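Hiếu Đinh

Hiếu Đinh is an American defense logistics planner, teacher and writer, best known for the Enon Method, a way of planning military supply from the receiving end backward. Đinh has served as a civilian analyst, as director of sustainment studies at the Bạch Institute, and as a senior adviser to the consulting firm Trestex. Fellow planners tend to know the work through one slim and surprisingly lively book, The Last Truck, which has found readers well outside the field.

Early life and education

Đinh grew up in the river town of Buten, where the family ran a wholesale grocery. Several of the stories in The Last Truck come from that business, including a much-quoted account of a flooded bridge, a load of rice and a dispatcher who had written every customer's address on the back of a calendar. Đinh studied industrial engineering and later took a graduate degree in public policy, with a thesis on how spare parts moved between small coastal bases. The thesis ran to 895 pages with its tables, and former classmates still bring it up at reunions.

Government service

Đinh entered government as a junior analyst in an office that reviewed transportation plans. The job was mostly checking arithmetic, and Đinh loved it. Colleagues from those years remember long memos in plain language, often with a hand-drawn map stapled to the front. One of them argued that planners were measuring how much left the depot and paying far too little attention to how much could be unloaded, stored and handed out at the other end. It was passed from desk to desk for months and eventually became required reading for new staff.

Later assignments took Đinh into fuel planning, medical supply and the dull but vital subject of pallets. The pallet study is a gem. It follows a single shipment through every hand that touched it and shows how 15 separate forms asked for the same weight, in different units, with no two offices using quite the same rounding rule. Most of those forms were merged within a year of the study's release.

Đinh spent 20 years in government in all, the last part of it leading a small team that wrote sustainment plans for disaster relief as well as for military operations. The relief work had a lasting effect. Đinh has said in lectures that a flooded county and a forward base ask a planner the same first question, "Who is standing there when it arrives?"

The Enon Method

The method takes its name from the Enon exercise, a tabletop event held over a long week in March. Teams were asked to supply a scattered force across a chain of islands, with poor ports and changing weather. Đinh's team began by listing what each island could receive in a day, then worked back through boats, aircraft and warehouses. The other teams began with the warehouses. By the third day Đinh's plan was still running, and players from rival teams were wandering over to copy its charts.

In its written form the method has four stages. The first, called landing, sets down what a place can take in, by weight and by type. The second, called hands, looks at the people and equipment on the spot. The third, called road, covers every link back to the source. The last is simply called stock, and it is the only stage in which the planner is allowed to talk about what is in storage. Đinh has been cheerful but firm about the order.

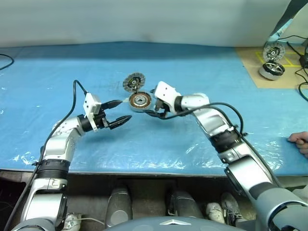

Critics have pointed out that the method is slow at the start and depends on good local information, which may be hard to get in the early days of a crisis. Đinh accepted much of this in the second edition of The Last Truck and added a chapter on working from guesses, with advice on how to mark a guess so that later readers do not take it for a fact. Many teachers consider it the best chapter in the book.

Bạch Institute and later career

After leaving government, Đinh joined the Bạch Institute, a defense policy research center, and built its sustainment program from a borrowed office into one of the institute's busiest. The program publishes short papers, runs an annual planning game and keeps a public library of past exercise reports. Over 100 early-career planners have taken part in its fellowship, and a good number have gone on to teach the method themselves.

The advisory role at Trestex began during this period. Đinh's work there has dealt mainly with warehouse layout, repair schedules and the training of supply officers. A lecture delivered on 2018-11-16, "Small Ports, Big Plans," drew on both jobs and is the usual starting point for students new to the subject. It is a delight to read, full of detours into crane maintenance, tide tables and the right way to label a crate.

Writing style

Đinh's prose is short, warm and free of jargon. Acronyms are spelled out every time, even in technical papers, and each chapter of The Last Truck opens with a delivery that went wrong. The essays collected in Notes from the Loading Dock are looser, and include a fine piece on the Buten grocery and another on the pleasures of a well-kept ledger.

Selected works

The Last Truck (two editions)
Notes from the Loading Dock
"Small Ports, Big Plans" (lecture)
"One Pallet, Many Hands" (study)

See also

Military logistics
Tabletop exercise
Disaster relief planning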